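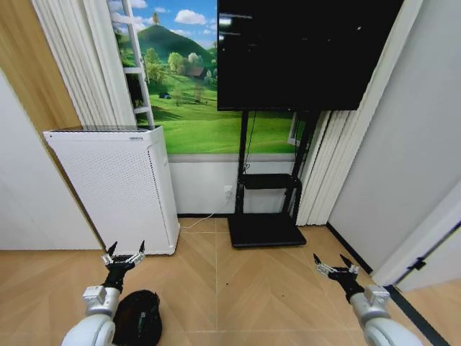
Frequently asked questions about our community room

Thanks for your interest in the Viltider Room! We get a lot of the same questions by email, so Dalal Karam sat down one February evening and typed up the answers in one place. If yours isn't on the list, please write to us anyway, we like hearing from people.

Can we use the television?

Yes, of course. It lives on a black rolling stand with a shelf partway up, and most groups find the shelf handy for a laptop. You're welcome to move the stand, but please unplug the TV first and take it slowly, with one person on each side. A big screen up on two posts is heavier at the top than it looks, and the floor has grout lines that small wheels like to catch on.

The screen is shiny. Can we do anything about glare?

It does pick up the ceiling lights, I'm afraid. Turning the stand a few degrees usually helps more than people expect, or you can switch off the lights nearest the screen and leave the others on for anyone taking notes.

What is the floor, and can we dance on it?

Everyone asks whether it's real wood! It's tile in a light tan wood look, laid in a chevron or herringbone pattern. You can certainly dance on it, and the Saturday-style social dancing crowd has done so happily for years, but tile is hard on the knees, so do bring mats for yoga or anything with jumping. We'd ask for clean indoor shoes or socks with grip, and no tape of any kind, as the glue gets into the grout and takes ages to scrub out.

Should we leave the air purifier on?

Please do. It's the tall white one against the wall, and it's quiet enough on the low setting that you'll forget about it. Keep coats and bags away from the dotted front panel and off the grille on top. The cord runs along the floor to the outlet behind the TV stand, so if you have little ones or a lot of people walking around, look where it's lying before you start.

Is the mural a real place?

We wish we knew! Ezequiel Ledesma picked it out of a catalog from Urquhart, and it was simply called "Farmhouse, summer." Several visitors are sure it's somewhere they drove through once. Photos in front of the hills and clouds are very welcome, but please don't lean chairs against the print or pin anything to it - the corners of chair backs leave marks.

How big a group can you take?

The room is 613 square feet. For a seated talk that works out nicely at a couple of dozen people, fewer if you want space to move.

What does it cost?

An evening is $82 and a full day is $179, including the TV and the purifier. Groups from Vambridge schools pay half.

How do we leave things at the end?

Roll the TV stand back in front of the mural, switch the screen off, and sweep up any crumbs. The lights are by the door.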